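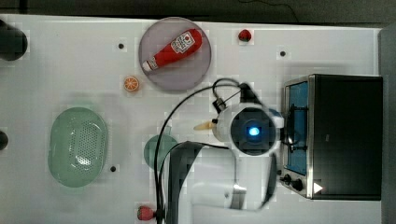 The Skumine at the toaster oven, plush ketchup waiting on its plate.

Skumine tabletop arm, reviewed after 3 months
Score: 2 out of 5

I bought the Skumine to practise kitchen jobs with pretend food, which is a good way to learn how little you trust a machine near a door hinge. Setting it up took one evening. The Zurkulow software is tidy, the arm moves smoothly, and for the first fortnight I was smug about it.

Then the grip fault began. The arm would close on a strawberry, report a firm hold and carry on to the plate with nothing in its fingers. Error 94, when it bothers to appear, says "object state uncertain". So was mine. I logged 20 runs one evening and the false hold turned up in eight of them.

The worse problem is the stop button. On one run the fingers snagged the oven door and kept pulling. I pressed stop and the arm finished its move first — a very polite way to drag an appliance across a table. The oven was unplugged, as it always is for these runs. Vorwood, who sold me the arm, sent new firmware. It cured the delay and left the false holds exactly as they were.

Cable routing is poor too. The leads loop over the wrist and trail down beside the arm, and mine have caught on a colander more than once.

Good: quiet, precise, decent manual.
Bad: false holds, loose cables, a stop button that needed a patch.

I'd wait for the next version, and put a proper cut-off switch on the mains lead of this one.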